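Trellell gripper comparison: progress report for March
Prepared by Golnar Zamani for Armelle Tanguy, Plonora

The simulated desk setup is finished and both gripper models now load in it without errors. Tumaini rebuilt the office props — stapler, calculators, tissue boxes — so that their sizes match the list we agreed on with you in January.
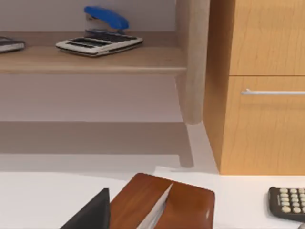
We have logged 1,685 grasp attempts so far. The target for this phase was 200 per object, and 6 objects have reached it. The tall cup is behind because its collision mesh had to be redone twice.

Most of this month went to the parallel gripper on the AGILE·X arm. Cube grasps start from directly overhead, with the fingers on either side.

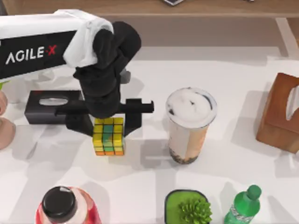
Junaid is rerunning the cube set with a slower closing speed — the first settings pushed it sideways too often to give a fair comparison. The second gripper gets the same starting poses in April.

Spending is on plan. We still need a decision from you on 2 extra compute licenses.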